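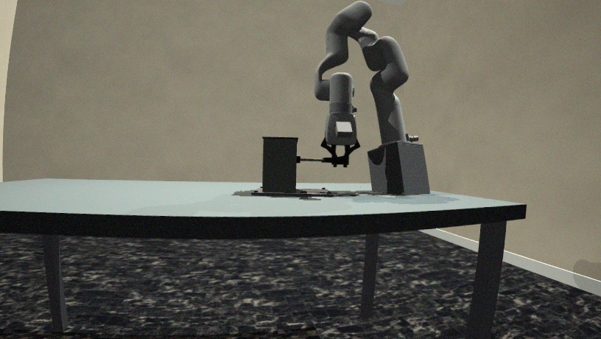

How I Get a Wobbly Table to Sit Still

I've had the same kitchen table since my Stetwood days (tiny apartment, huge table, don't ask) and it has rocked in every place I've lived. Last July I finally sorted it out, and it took less time than a pot of coffee!

What you'll want

A pencil, a sheet of 100 grit sandpaper, a few stick-on felt pads and a stack of old playing cards. I used Rusix pads, but any will do.

Step 1: Blame the floor first

Turn the table a quarter of the way and push down on each corner. If the wobble moves to a different leg, your floor is uneven and the table is probably fine. Mine stayed with the same leg, so on I went.

Step 2: Find the short leg

Slide playing cards under the leg that lifts, one at a time, until the rocking stops. Keep that little stack together, you'll need it in a minute. Then tighten every bolt you can reach and check again, as I ended up taking two cards back out after doing that.

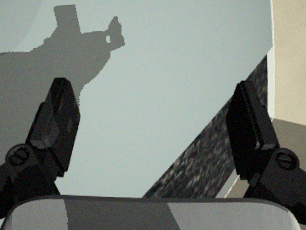 Step 3: Build it up

Flip the table over onto a blanket (get help, my back still remembers). Rub the bottom of the short leg with the sandpaper, wipe off the dust and stick on a felt pad the same thickness as your cards. Press hard and hold it while you hum something.
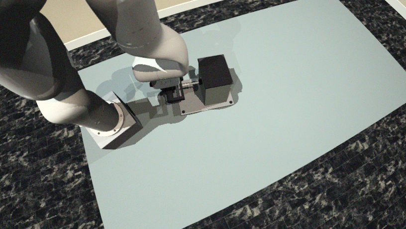

Step 4: Flip it back and lean on it

Lean on all four corners, and then lean again after dinner. If there's still a tiny rock, add one thinner pad on top of the first. My friend Grażyna Rutkowska cuts hers from an old felt hat and they've held up great, so use what you've got.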